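Sustden laundry room adds folding table for residents
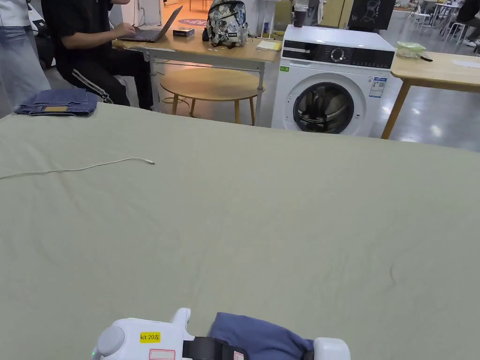
Folded jeans on the cloth-covered table at the Sustden building, with a washing machine behind.

30 March 2020

Residents of the Sustden apartments in Arkulstead now have a large table for sorting and folding clothes in the shared laundry room.

The table is covered with a sage-green cloth and stands near a desk with a stool, where people can work while a load is running. Toltelau, the firm that manages the building, said tenants had asked for more folding space in February.

Sustden opened in 1969 and has 80 apartments. Until this year the laundry was used only for washing and drying, and most tenants carried their clothes upstairs to fold them.

The room received 3932 visits last year, according to Toltelau, almost all of them in the evening. Opening time has been moved forward by 2 hours to spread out the use.

Residents are asked to clear the table when they finish and to take any leftover clothing with them. Items left overnight will be kept at the Toltelau office on the first floor for a month.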